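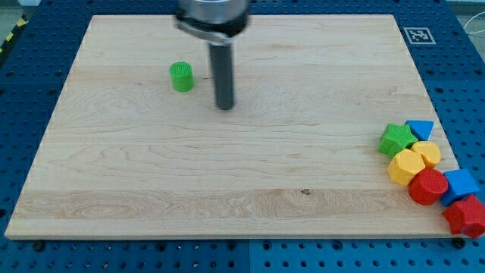

4. 冬季月極貸別荘における暖房費の表示と問い合わせの関係

4.1 対象と資料

前章では夏季の週単位契約を扱ったが、本章ではいよいよ冬季の月極契約に移る。別荘地の賃貸研究というと避暑の需要が中心に論じられてきた。しかし、借り手が月単位で暮らす冬の契約にこそ、貸し手と借り手の情報のずれがはっきりと現れる。筆者らがこの調査で最も心を躍らせたのも、まさにこの部分であった。

資料は、貸別荘の仲介サイトIvoticoに掲載された冬季月極物件の広告である。2021年11月5日時点で公開されていた広告から200件を抽出し、本文、料金欄、備考欄、掲載履歴を保存した。このうち重複掲載と、抽出後に売買物件へ切り替えられたものを除き、188件を分析対象とした。物件は8つの管理区域に分布しており、標高も道路条件もかなり異なる。除雪が毎朝入る幹線沿いの区域もあれば、大雪の翌日には管理事務所に電話をしなければ車を出せない区域もある。この違いは後で効いてくる。

問い合わせ件数はサイト側の集計値を用いた。電話で直接管理会社に届いた問い合わせは含まれていない。VelteckとImrieの二社が管理する物件については、受付簿を閲覧する機会を得たため、電話分を補助資料として参照した。受付簿には「薪は何束付くか」「猫は可か」「水抜きは自分でするのか」といった短い書き込みがそのまま残っており、数値だけを追っていたときには見えなかった借り手の関心が生き生きと伝わってくる。この種の資料を今後の調査でもぜひ使いたい。

4.2 暖房費表示の類型

広告を読み込んだ結果、暖房費の示し方は四つの型に整理できた。

第一は「込み型」で、家賃に暖房費がすべて含まれるものである。灯油、ガス、電気の別を問わず、借り手は追加の支払いを負わない。第二は「上限型」で、一定額までは家賃に含み、超過分を実費で精算する。第三は「実費型」で、検針や給油の伝票に基づいて全額を借り手が負担する。第四は「無記載型」であり、広告のどこにも暖房費についての説明がない。

分類で迷ったのは上限型と実費型の境界である。例えば「入居時に灯油タンク満量、退去時に満量返し」という条件は、自動車の貸し出しと同じ発想で、形式としては実費型に入る。ところが貸し手の中には、これを「初回分サービス」と書く者がいる。満量返しが求められる以上、初回分は無償になっていないので、本研究では文言によらず精算の仕組みで分類した。反対に「冬季光熱費別途相談」とだけ書かれた広告は、負担者も金額も読み取れないため無記載型とした。

薪ストーブの扱いにも触れておきたい。薪を主たる暖房とする物件は少なく、多くは灯油式の暖房機と併用である。それでも広告文では薪ストーブが真っ先に紹介され、実際に毎日使う暖房機は備考欄の末尾に回される傾向がある。炎のある暮らしへの憧れが、広告の語順をここまで動かしているのは実に面白い。本章では、暖房費の類型は主暖房の契約条件によって判定し、薪の有無は別の変数として記録した。

4.3 問い合わせの内容にみられる差

類型ごとに問い合わせを読み比べると、まず目を引くのは質問の種類の違いである。込み型の広告に寄せられるのは、入居可能日、駐車場の屋根の有無、通信回線といった、生活の段取りに関する質問が中心であった。借り手はすでに住むことを想像している。一方、無記載型への問い合わせは費用の確認から始まり、その返答を受けたところでやりとりが途切れる例が目立つ。

上限型はその中間に位置すると予想していたが、結果はもう少し豊かであった。上限額に加えて前年の使用実績を載せた広告では、質問の内容が込み型に近づくのである。上限額だけを載せた広告では、「普通に暮らして超えますか」という趣旨の質問が繰り返し現れる。借り手が知りたいのは制度の説明より、前に住んだ人がどの程度使ったかという手触りのある情報なのだろう。たった一行の実績表示でやりとりの中身がこれほど変わることに、筆者らは分類作業の途中で気づき、急いで実績表示の有無を変数に追加した。

実費型では、建物の断熱に関する質問が多い。窓は二重か、床下に断熱材はあるか、吹き抜けは閉じられるか。とりわけ吹き抜けは、夏の広告では開放感の象徴として書かれる一方、冬の受付簿では不安の種として登場する。同じ間取りが季節によって正反対の意味を帯びるという指摘は別荘地研究に以前からあるが、問い合わせ文の水準で確かめられたことは大きな収穫である。

4.4 掲載途中の料金改定

掲載履歴をたどると、188件のうち47件で、10月中に料金欄または備考欄の書き換えが行われていた。書き換えの方向はさまざまである。家賃を下げるもの、家賃を据え置いて暖房費を込みにするもの、最低契約期間を短くするもの、除雪費の負担者を変えるものがあった。

興味深いのは、家賃の値下げと暖房費の込み化が、貸し手にとって似た金額の譲歩であっても、広告上の見え方が大きく異なる点である。値下げは一覧画面の数字に直ちに反映される。込み化は詳細画面を開かなければ分からない。サイトの設計が、貸し手の譲歩の仕方を誘導している可能性がある。Imrieの受付簿には、込み化の後に「一覧で分かるようにしてほしい」と貸し手から要望があった旨の記録も残る。

別の仲介サイトStaltanceでは、検索条件に「暖房費込み」の選択欄が設けられている。両方のサイトに同じ物件を出している貸し手の広告を並べると、Staltance側でのみ込み型を採り、Ivotico側では家賃を抑えて実費型とする例が見つかった。同じ家、同じ冬、同じ灯油である。それでも広告の姿は掲載先によって変わる。この使い分けは当初の調査設計にはなかった発見であり、複数サイトの横断比較を行う価値を強く示している。

なお、書き換えの理由を履歴だけから断定することはできない。競合物件の動向をみた調整もあれば、単なる記入漏れの修正もあるはずである。備考欄の文言に改定理由が明記された広告に限って理由を記録し、それ以外は理由不明として扱った。

4.5 管理区域による違い

8つの管理区域を比べると、込み型が多いのは集中給湯や共同の灯油配送がある区域である。配送契約がまとめて結ばれているため、貸し手が冬の費用を見通しやすい。個別にタンクへ給油する区域では実費型が多く、広告の備考欄も長くなる。備考の長さは不親切のしるしと受け取られがちだが、これらの区域の広告には、給油口の位置、配送車が入れる道幅、凍結時の連絡先まで丁寧に書かれたものがある。読み応えがあり、冬の暮らしの手引きとしても優れている。

除雪条件との関係も見逃せない。配送車が入れるかどうかは除雪に左右されるため、暖房費の表示と除雪の説明は本来ひとまとまりの情報である。ところが多くの広告では、除雪は「交通」の欄に、灯油は「設備」の欄に置かれている。Velteckの管理物件では、入居案内の様式が先に両者をまとめており、広告にもその書き方が引き継がれていた。問い合わせでも、道と灯油を別々に尋ねる往復が少ない。様式一枚の工夫が現場の手間を減らすとすれば、他の区域でも試してほしい方法である。

4.6 分析上の留意点

本章の資料にはいくつかの制約がある。まず、サイト上の問い合わせは成約と同義ではない。問い合わせが少ないまま、以前の借り手との再契約で埋まる物件もある。再契約は広告の類型とは別の経路で決まるため、次章では受付簿のある物件に限って両者を分けて検討する。

次に、無記載型には、暖房費を隠す意図のある広告と、書く必要を感じていない広告が混在する。後者には常連客を前提とした古い広告が含まれ、文面が何季も変わっていないものもあった。掲載開始時期で層を分ければある程度は区別できるが、サイトの移行時に開始日が更新された広告があり、慎重な扱いが求められる。

また、冬の気温や灯油価格は年ごとに動く。単年の横断資料から得た類型間の差を、そのまま翌年以降に当てはめることはできない。もっとも、広告の文言と問い合わせの対応関係は、価格の水準が変わっても追跡できる。同じ管理区域で翌冬の広告を再度収集し、実績表示を新たに始めた貸し手の問い合わせがどう変わるかを見たい。保存した広告本文には類型の判定根拠となる箇所をすべて記録してあり、追加の収集にも同じ手順を適用する。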